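Ticket 285 - Coffee machine (capsule), break area, Clukow building
Status: open, waiting on part
Opened: 2020-02-11
Opened by: front desk
Handled by: Nikola Bošković
Priority: low (people disagree)

Reported problem
Machine stops mid cup. Pump gets loud, then nothing, then both lights blink. Sometimes gives half an espresso, sometimes only a dribble. Started after the move from the second floor. Capsules are the usual Gastance ones, same box as before.

Log

Entry 1
Went up before lunch. Turned on, lights steady after warm up. Ran water only, no capsule. First run fine. Second run fine. Third one went loud and quit. Refilled tank, same thing. So not just an empty tank.

Asked who descaled it last. No answer yet. Sticker on the cupboard says April, no year. Helpful.

Entry 2
Ran descaler, two rounds, the Eltau powder from the supply closet. First round came out cloudy with bits. Second round clear. Rinsed with three full tanks. Better for maybe ten minutes, then loud again.

Not a capsule problem. Tried it with the old box and the new box, also with none. Same.

Entry 3
Pulled the tank and looked at the connection. There's a spring valve in the bottom of the tank and a nipple with an o-ring on the machine side. O-ring looks flat on one side. Valve feels sticky when pushed with a finger, comes back slow. If I lean on the tank while it's brewing the noise drops and the flow comes back. Let go, noise again. Did that four times to be sure, same every time.

So my guess is it pulls air at the tank seat. Wiped the seat, put a little food grade grease on the o-ring, pushed tank down till it clicked.

Entry 4
Moved the machine to the wood table so I could get at the tank side without bending around the fridge. Cord goes off the back edge of the table, mind it when you walk past. 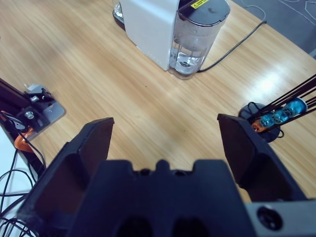

Machine on the table, tank on, lid on. Water is low. Black round fitting in the bottom of the tank is the valve.

Do not run it at that level. Fill first. Below the valve rim it pulls air no matter what and you'll be chasing the wrong problem, like I did for part of the morning.

Filled to max, six cups in a row, water only. One through four ok. Five slow. Six loud, stopped. Tank still more than half full at that point so level isnt the whole story. Grease bought us a bit, thats all.

Entry 5
Message from Chow (the service place, not a person, front desk keeps asking):

"Sounds like tank valve. We see that one on this model. Replace valve and seal together, don't bother doing one only. Part is in stock, ships in 48 hours. If it still cavitates after that, send it in and we look at the pump."

Ordered valve + seal kit. Charged to facilities, not to the kitchen budget, before anyone asks.

Entry 6
Someone ran it overnight with the tank not pushed down and there was a puddle. Mopped. Unplugged it. Note taped to the front says OUT OF ORDER. Note was gone an hour later. New note.

If you are going to use it anyway, until the kit gets here:
Fill tank to the max line.
Push tank straight down, hard, don't twist.
Lid on all the way.
One cup, then leave it a couple minutes.
If it gets loud, stop it. Don't keep pressing the button, running the pump dry is how we end up buying a new machine.
Turn off at the end of the day.

Reply from second floor
can we just have ours back? it worked fine up here

Reply, Nikola
It is yours. It's the same machine. It was already slow up there per your own ticket last fall, I looked. Table is temporary, it goes back next to the sink once fixed.

Reply from second floor
ok. is the warning label on the lid new?

Reply, Nikola
No, has been there as long as I've had the thing. Leave it on please.

Reply from front desk
Also the drip tray smells. Can somebody do that at the same time

Reply, Nikola
Will wash it when I swap the valve. Anyone can wash it before then, it lifts out.

To do
- fit valve + seal when kit arrives
- repeat the six cup test, full tank, no capsule, then two with capsule
- wash drip tray
- check for water under the machine next morning
- new descale sticker WITH a year on it
- move back to sink, tidy cord
- if still loud: box it up, send to Chow, ask about loaner

Parts used so far: descaler x2, grease, one roll paper towel.
Parts on order: valve + seal kit, one.

Leaving open. Don't close this one just because it made you a good cup once, it does that.

Kit tracking says out for delivery, will update after fitting. NB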